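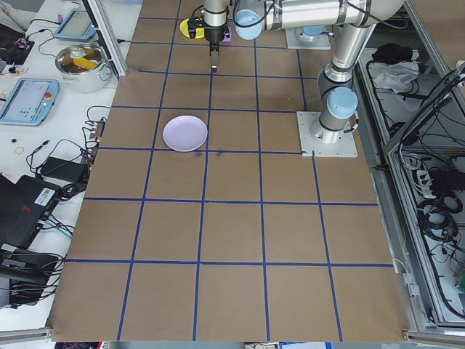

Which manifesto pledges go into the coding set this round? Only those with a stated cost or a stated date. Aspirations ("we will work toward") get logged under Misc and left uncoded.

Tuesday, September 4, 2018

Coded the Prirness regional manifesto, first pass. 243 sentences, 12 qualifying pledges, 8 of them on tax or transport. The Rønning text is still waiting on a clean scan.

Trouble with code 3 (revenue measures). A freeze on property tax was scored as a pledge in the Sillanine file and as status quo here. Going with pledge in both. Sillanine needs recoding before the merge.

Jorkico export drops the footnotes, and two costings sit in footnotes. Entered by hand, marked FN in the notes column.

To do: second coder on the transport section, codebook wording for "freeze", merged file ready ahead of the November vote.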